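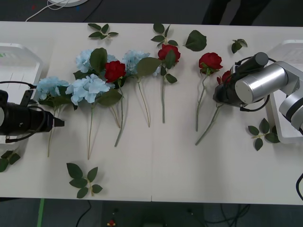
Werndale Floristry Certificate
Unit 5: Proportion, colour and quantities
Notes for Wednesday evening group, revised 4 Mar 2020

5.1 Scope

These notes cover the planning stage of an arrangement, up to the point where stems are cut. Conditioning of fresh material was dealt with in Unit 4 and is not repeated. Except where stated, everything applies equally to fresh, dried and artificial material.

5.2 Proportion

The usual starting rule sets the visible height of the arrangement at one and a half times the height of the container, or one and a half times its width if the container is low. The rule gives a minimum. Heavy containers and dark glazes will carry more height; clear glass will carry less.

Measure from the rim, not from the table. A stem that stands 46 cm above the rim still needs enough length below it to reach the foam or pin holder, and students regularly cut to the visible height and lose the stem. Mark the rim position with a fingernail or a twist of tape before cutting.

For a long, low table piece, height is limited by sightlines. Seat someone at the table and check. Length should leave clear space at both ends for place settings, and the widest part of the piece should fall at or near the centre.

5.3 Stem diameter and binding

Stems of unequal thickness sit badly in a shared opening. Thin stems can be built up with floral tape. Stretch the tape as you wind, since the wax only bonds under tension, and work downward in a spiral with each turn overlapping the one before by half its width. Finish by pinching the end flat. 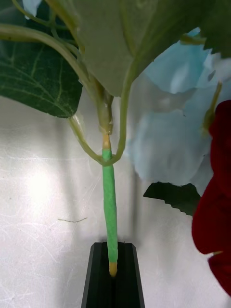
Two layers are normally enough. A third adds bulk without adding grip and tends to slide in warm rooms. Where a wire has been added for support, cover it fully, including the cut end. Wire left bare will rust in wet foam and can scratch a polished surface.

Tape colour should match the stem and not the leaf. The Fekska tape in the supply cupboard comes in light green, moss and brown. Light green is for practice work only.

5.4 Colour

Terms used in the assessment:

Hue: the name of the colour, as in red or blue.
Value: how light or dark it is. A tint has white added, a shade has black added.
Chroma: how strong or greyed it is.

Warm hues of high chroma appear to come forward. Pale cool hues appear to recede, and under yellow indoor light the blues lose most of their strength. A blue chosen at the shop window should be checked again under the lamps of the room where it will stand.

When one warm and one cool hue are used together, let one of them dominate by area. Equal areas compete. Green counts as a hue for this purpose if the foliage takes up more than a third of the surface.
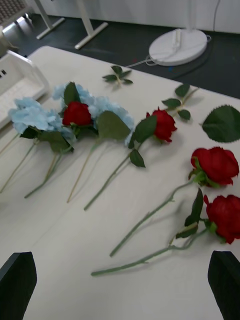
Fig. 2. Artificial hydrangeas in pale blue with red roses and loose leaves.

5.5 Quantities

Group material by role before ordering:

Line: sets the outline. Gladiolus, delphinium, willow.
Mass: fills the body. Hydrangea, carnation, chrysanthemum.
Focal: holds attention. Rose, lily, peony.
Filler: closes gaps. Gypsophila, waxflower, small foliage.

A large hydrangea head does the work of several smaller mass flowers, so reduce the count to suit. Order fresh focal flowers with one spare for every 6 used. Artificial stems need no spares but should be checked for loose petals on arrival.

5.6 Set work

Prepare a plan for the foyer table at Tritamden House. The container is a low trough and the budget is $500, including mechanics and delivery. Submit a front elevation to scale, a stem list by role, and a colour note of one paragraph. Prices are to be taken from the Yeh wholesale list for July.

Elevations without a marked rim line will be returned unmarked.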